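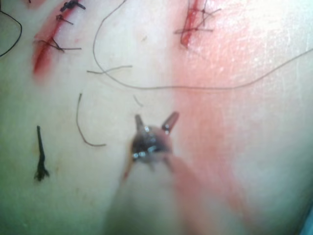 Said Lamrani wrote in August that the old version of this section sent people straight to recalibration on a fault 529, and that on his Cindlow unit the jaw had never been out of calibration at all: a cut thread was caught in the hinge, and recalibrating with it in place moved the closed position far enough that the next three needles were dropped. The procedure below has been reordered to follow his report.

7.4 Fault 529: Jaw position does not match command

Applies to the Cindlow suturing arm with the Josar wrist, controller software Mota 3 or later.

The controller raises fault 529 when the jaw has not reached its commanded position within 480 ms. The arm stops where it is and holds. The jaw motor keeps its last torque, so a needle or thread may still be gripped.

Fault 529 is most often seen late in a session, after several stitches have been tied and trimmed. Short tails and cut pieces collect near the incisions, and a long free thread can lie across the tool's path. In the wrist view at the start of this section, loose pieces of dark thread lie on the surface ahead of the instrument tip. Clear pieces like these before the next approach.

CAUTION: Do not press Resume as a first response. Resume repeats the last jaw command at full speed. If thread is caught, the arm may pull on a finished stitch.

CAUTION: Do not reach into the work area while the status light is amber. The arm is holding position under power and can move.

Clearing the fault

1. Press Hold on the pendant. Check that the status light changes from amber to steady white.

2. Save the wrist video. The controller keeps only the last 90 seconds before a fault, and the buffer is overwritten when the arm is next enabled.

3. On the wrist view, check whether any thread runs from the jaw to the work surface. Change the light level if glare hides the thread.

4. If a thread is attached, cut it with hand scissors close to the jaw. Do not pull it free. Leave the end on the stitch side long enough to hold with forceps.

5. Select Jaw > Release. If the jaw opens, remove the needle with forceps and put it in the needle tray. If it does not open, go to 7.5, Manual jaw release.

6. Select Retract and enter 40 mm. The tool withdraws along its own axis. Watch the thread ends during the move — stop if any of them follows the tool.

7. Remove cut thread from the hinge with the nylon brush in the Hanach service kit. Do not use a metal pick.

8. Pick up loose thread from the work surface, including single strands. Thin pieces are easy to miss on a tinted or glossy area.

9. Run Jaw > Cycle Test. The test passes if no mismatch is reported.

10. If the test passes, return to the task from the last saved waypoint. If it fails twice, run the jaw calibration in 9.2.

NOTE: A calibration run with debris in the hinge will usually complete without an error. The stored closed position will be wrong. If this may have happened, restore the previous values from Service > Jaw > History before repeating step 7.

NOTE: Abílio Valente reports the same fault with a clean hinge and a worn drive cable. In that case the cycle test passes cold and fails after around ten minutes of use. Replace the cable as described in 11.3.

Record each fault 529 in the service log with the tool serial number, the thread size, and the step at which the fault cleared.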